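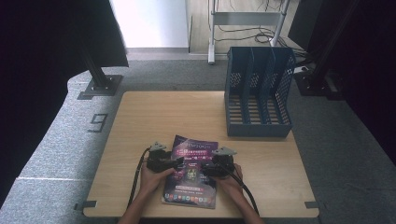

Anselmo Manzano says the shirts will look fine if we just send the file as it is, and that printers always ask for more than they need. I'm less sure, and the order goes in next week, so I'd like a second opinion.

We are a small fan group for the Borodgate audio serial, based in Brumesley. One of our members drew a design for a t-shirt. It has the tower from the second series with a line of lettering curved underneath, and a badge on the left sleeve. It's her own drawing, not copied from the covers, and the people who make the serial have a page saying fans can make shirts for their own use so long as nobody takes a profit. We are selling at cost to members only.

We want 30 shirts. The printer is Wendden, who did our tote bags last year with no trouble. Their upload page says artwork should be 300 dpi at print size, and when I put ours in it comes up with a yellow warning that it is 200. It still lets me carry on to the basket. The drawing was done on a tablet and the artist has since flattened all the layers, so there is no going back to an editable version.

The price for the lot is £300 including delivery, which is everything we have collected, so we can't do a second run if the first one is bad.

What I'd like to know:

Does the warning matter on fabric, or is Anselmo right?
Can I change the number to 300 in an image program and send it again?
The background of the drawing is white and the shirts are dark green. Will the white be printed or left off?
Is the sleeve badge worth it? It is extra work and it's included in the price above, but several members said they don't care about it.

I've looked at the other threads on here but they are mostly about mugs.

Posted by towerkeeper
30 January 2025

Replies (3)

pressroom_di

I worked in a shirt printing shop for a good few years, screen first and then digital, so I'll go through these in your order.

The warning. 200 dpi at full print size will usually be all right on a cotton shirt for a drawing with soft edges or shading. Fabric has a weave and the ink spreads a little into it, so very fine detail goes anyway. Where you'll notice it is the lettering. Curved text that has been flattened into the picture is the first thing to go fuzzy, especially thin letters in a light colour on dark cloth. So your friend is half right. The tower will probably be fine and the words might not be.

Changing the number. If you open the file and type 300 in the resolution box, one of two things happens depending on whether "resample" is ticked. Unticked, the picture keeps the same pixels and the print size gets smaller. Ticked, the program makes up new pixels in between, the warning goes away, and the picture is no sharper than it was. The upload page can't tell the difference but your eyes will.

What I'd do is redo the lettering only. Ask the artist which font she used, or whether she drew it by hand. If it was a font, paint out the old words, enlarge the drawing to 300 with resampling on, then type the words in again on top at the new size. That way the part that needs to be crisp is crisp. It's an evening's work for somebody who knows the program. If it was hand lettered she could trace over it again on a new layer, using the flat picture as a guide.

The other way is to print it smaller. At 300 your design comes out at two thirds of the width it is now. Cut a piece of paper to that size and hold it against a shirt you already own. A lot of first designs are too wide in any case, and they run round under the arms on the small sizes.

White background. This one matters more than the dpi. If the file has a white background and you send it as it is, you will very likely get a white rectangle on the front of a dark green shirt. Shops vary, and some will knock it out for you for a fee, but don't assume they will. Save it as a PNG with the background removed and look at it over a dark green layer before you upload. Check for a pale line round the outside of the drawing, which is what's left over when the background was removed with the magic wand. Also look inside any gaps, such as windows in the tower or the middles of letters like O and A. People forget those.

If there are parts of the drawing that are supposed to be white, leave those in. On dark shirts a layer of white goes down first under the colours anyway.

Sleeve badge. Up to you. Sleeves are a second pass through the press and they're where the crooked ones happen. If members don't want it I'd drop it and ask for the price again without it, then spend the difference on the next bit.

Ask for one shirt before the rest. Most firms will print a single sample if you ring them and don't do it through the website. It'll cost more per shirt than the run does, but with no money for a second go it is the only real protection you have. Wash it inside out at 30 degrees a couple of times before you say yes.

marrowfat

Just send it. We did ours at a lower resolution than that for our quiz team and you can't tell unless you put your nose on it. Ours was only black writing on grey though, so I don't know about a drawing.

Don't get the Salameh shirts if they offer you a choice, they come up short in the body.

old_badger_lane

Agree with pressroom_di on the background. We had the white box on a batch of navy hoodies and the shop wouldn't refund because the on-screen proof had shown it. I'd clicked "approve" on my phone without zooming in. Look at the proof on a proper screen and get someone else to look at it too, for spelling as much as anything.

On the order itself, get sizes from everyone in writing with the chest measurement next to it. "Medium" covers a wide range and half of ours were swapped around afterwards. Find out whether they use fitted and straight cuts as well, as the design sits in a different place on each. If someone hasn't replied by the day you order, leave them out.

I'd keep the sleeve badge, mind. On ours it was the part that wore best, and the front has started to crack where it creases over the stomach. That was a transfer and not direct printing, so ask Wendden which one they use. Transfers don't like the tumble dryer at all.

towerkeeper (original poster)

Thanks all. The lettering was a font and she still has it, so she is going to retype it. I've taken the white out and there were indeed two windows I had missed. I've emailed Wendden for the price of a sample and to ask what the total would be without the sleeve. I'll measure a shirt tonight for the width.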